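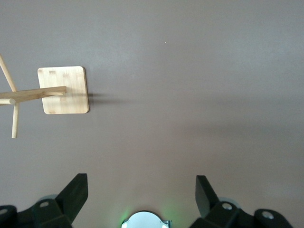
Support > Kitchen Storage > Clakari Mug Tree > Ticket: stand leans and tips over

Status: Closed
Product: Clakari mug tree, bamboo, square base
Bought from: Markholm
Opened: Wednesday, 9:40 am

Customer message

I bought the Clakari mug tree in April and it has started falling over. It was fine for the first few weeks. Now the pole leans to one side and if I hang a mug on the top peg on that side, the whole thing goes over. I lost one mug this way already. The pole also turns a little in the base when I lift a mug off.

I tried tightening it by hand, twisting the pole clockwise. It feels tight for a day and then it is loose again. I have not put it in the dishwasher. It gets wiped with a damp cloth.

Is this a defect or am I missing a part? I threw out the box but still have the instruction sheet.

Reply from support, 11:15 am

Thank you for writing in. The pole is held to the base by one screw that comes up from underneath. Twisting the pole by hand does not tighten that screw and can back it out further, depending on which way the pole turns.

Please check the following and let us know what you find:

1. Take all the mugs off and lay the stand on its side on a table.
2. Look at the underside of the base. The screw head should sit below the surface of the wood. If it sticks out, the base will rock.
3. Check that all the rubber feet are there.
4. Hold the pole with one hand and try to move the base with the other. Tell us if it rocks, turns, or both.
5. Look for a split in the wood where the pole meets the base.

Please also tell us what you normally hang on it and where.

Customer reply, 1:30 pm

Did all of that.

The screw head is sticking out a little, enough to catch a fingernail on. One rubber foot is missing. I found it stuck to the shelf the stand was on before I moved it to the counter. The base both rocks and turns. No split that I can see in the base or at the bottom of the pole.

There are 6 mugs on it most of the time. Four are ordinary ones. The other 2 are big soup mugs from the Viva set and I keep those at the top because they don't clear the counter on the lower pegs. I put one on the kitchen scale and it is 870 grams empty.

Reply from support, 2:20 pm

That explains most of it. There are two separate problems.

The first is the loose screw and missing foot. Both can be fixed at home.

The second is the weight. A soup mug of that size on a top peg pulls hard on the joint, and the pull is worse when the mug on the opposite side has been taken off. This is likely what worked the screw loose. The stand is meant for standard coffee mugs. We would ask you to keep the soup mugs somewhere else.

To fix the joint:

1. Back the screw out completely with a Phillips screwdriver. Keep the washer.
2. Brush out any dust from the hole in the bottom of the pole.
3. Put a small amount of wood glue on the end of the pole. Do not fill the screw hole with glue.
4. Set the pole back into the base so the pegs line up with the corners, or however you like them. You will not be able to turn it later.
5. Put the washer and screw back and tighten until the head is below the surface. Stop when it is snug.
6. Wipe off the extra glue and leave the stand overnight with nothing on it.

If the screw keeps turning and never gets tight, the hole is stripped. Stop there and write back, and we will send a new pole.

We are mailing a set of rubber feet. Please replace the whole set so the heights match.

Customer reply, next day, 8:05 am

Screw went in fine and got tight. Used Ghorbani wood glue since that is what was in the drawer. It doesn't turn anymore. Still rocks slightly from the missing foot, so I folded a piece of cardboard under that corner for now.

One of the lower pegs also feels a bit loose in its hole. Should I glue that too?

Reply from support, 10:10 am

Yes. Pull the peg straight out without twisting, put a drop of the same glue in the hole, and push it back in until it stops. Leave it overnight as before.

Customer reply, the following week

Feet came and they are on. Peg is glued. Stand is 100 percent solid with the regular mugs and the soup mugs are in the cabinet. You can close this.

Closing note

Cause: base screw loosened under heavy mugs on top pegs, one foot missing. Joint reglued by customer. Feet sent, no charge. No pole replacement needed.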